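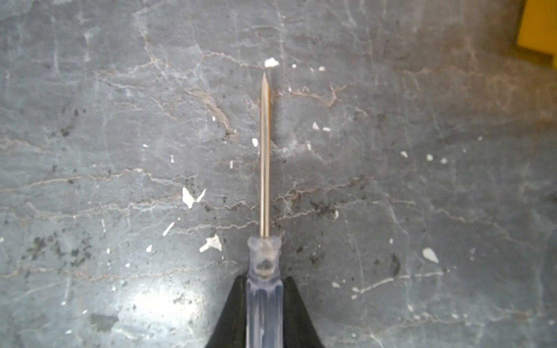 How to Sew a Little Notebook (the Five-Hole Way)

I make a lot of these. They live in my coat, in the glove box, next to the stove, and one has been in the bathroom since April for reasons that are between me and my crossword habit. It's one folded stack of paper with a cover and a bit of thread through the middle, and if you can thread a needle you can have one finished before your coffee gets cold (okay, maybe your second coffee, if it's your first try).

I learned it from Bohdana Kostiuk, who taught an evening class at our library years ago and was very strict about thumbs. I'll get to the thumbs.

What you need

Eight sheets of plain letter paper. Printer paper is fine! Nicer paper is nicer.
One sheet of heavier paper or card for the cover, same size or a hair bigger
Linen thread, or embroidery floss with a couple of strands pulled out
A needle with a blunt-ish tip
An awl, or a big pushpin in a pinch
A ruler, pencil and a sharp craft knife
Something smooth and hard for creasing. I use the back of a spoon.
An old phone book or a thick catalog

Eight sheets folded in half gives you 32 pages, which is plenty for a pocket book. You can push it to ten if the paper is thin. Past that the inside pages start creeping out at the front edge and the whole thing wants to spring open like it's trying to tell you something.

Folding

Fold each sheet on its own first. I know, I know, everybody wants to fold the whole stack in one go, and I did it that way for a long time and had fat, rounded spines to show for it. Line up the corners, hold them down, and run your spoon along the fold from the middle out to each end. Then nest the sheets inside each other and knock the bundle down on the table, spine first, then the top edge, until everything sits even.

A word on grain. Paper bends more easily one way than the other, and most letter paper in the store bends the "wrong" way for this size of book. Purists will tell you to hunt down short-grain paper. I've done it, and yes, the pages lie flatter. I've also made dozens out of whatever was in the printer and written in every one of them. If your paper looks a little cracked along the fold, that's the grain, and you didn't do anything wrong.

Now the cover. Score it first: lay your ruler down the center line and drag the spoon handle or a dried-up ballpoint along it, firmly, two or three passes. Fold it with the groove on the outside, so the little raised ridge ends up inside the fold. It feels backwards. Do it anyway. Tuck the pages in.

Marking the holes

Cut a strip of scrap paper 8 1/2 inches long, the same height as your book, and a couple of inches wide. Fold it the long way. This is your template, and you can keep it forever (mine has coffee on it). Measure from the top and make pencil marks on the fold at:

3/4 inch
2 1/2 inches
4 1/4 inches
6 inches
7 3/4 inches

I number them 1 to 5 from the top. Write "TOP" on the strip too. They should be perfectly even, in theory, but mine never quite are, and if you flip the template halfway through you'll end up with holes that don't match and a bad mood.

Punching

Open the phone book to the middle and lay your open booklet down in the valley, with the cover underneath and the template in the fold. Now hold the stack still with your other hand, thumb flat on the page and well out to the side. Bohdana would walk around the room tapping the table next to anybody whose thumb was under the spine. One slip is all it takes.

Aim the point right down into the crease and push straight through all the layers, cover included. Don't lean over to one side. If you come in at a slant the hole wanders off the fold on the cover and you'll see it every time you pick the book up. A little twist as you push helps. You want a hole just big enough for the needle, so don't shove the awl in up to the handle! Bigger holes make sloppy stitches, and the paper can tear between them later.

If you're using a pushpin, go through once from the inside, and then wiggle it gently. It's slower but it works. My friend Modupe Bassey has done all of hers with the same red pushpin and they look better than mine, so there you go.

Sewing

Cut 26 inches of thread. You can get away with 21 if you're careful, but I like having something left to hang onto when I tie off. If you have beeswax, pull the thread across it a couple of times. Thread the needle and don't knot the end.

Start on the inside, at hole 3, the middle one. Go out through it and leave a tail of 3 inches or so inside. Hold that tail with your finger or stick it down with a scrap of tape.

On the outside, go up to hole 2 and in.
On the inside, go up to hole 1 and out.
On the outside, come back down to hole 2 and in again.
Now you're inside. Skip right past the middle hole and go out at hole 4.
On the outside, down to hole 5 and in.
On the inside, back up to hole 4 and out.
On the outside, up to hole 3 and in.

You should be back where you began, with two thread ends inside. Put one on each side of the long stitch that runs past the middle hole. Pull both ends snug, along the line of the spine. Never pull straight up toward yourself, that's how the paper rips, and it always rips on the last step when you've already told somebody you made them a present. Tie a square knot over the long stitch and trim the ends to half an inch.

When you go through a hole the second time, try not to stab the thread that's already in there. Once you've pierced it, you can't slide it tight anymore. Nudge the old thread over to one side with the needle tip and you'll be okay.

Trimming

Close the book and press the spine flat with the spoon. The front edge will look stepped, with the middle pages sticking out a bit. You can leave it (I mostly do, I think it's pretty) or trim it. To trim, clamp your ruler down hard with the thumb and fingers back from the edge, and make lots of light cuts with a fresh blade. It takes more passes than you'd think. Put a cutting mat or a thick piece of cardboard under it, please, and think of your table.

Then stick it under something heavy overnight. I use the phone book again.

If something went sideways

Loose stitches: ease the slack along with the needle, hole by hole, starting from the far end, and retie.

Cover sliding around: the holes in it are probably too big. Thicker thread will help.

Thread keeps snarling: shorter thread, more wax.

For covers, raid the recycling. Cereal boxes with the print side in, old maps, paper grocery bags folded double. The one I'm writing my shopping list in right now used to be a calendar page, and it still has somebody's dentist appointment on the back.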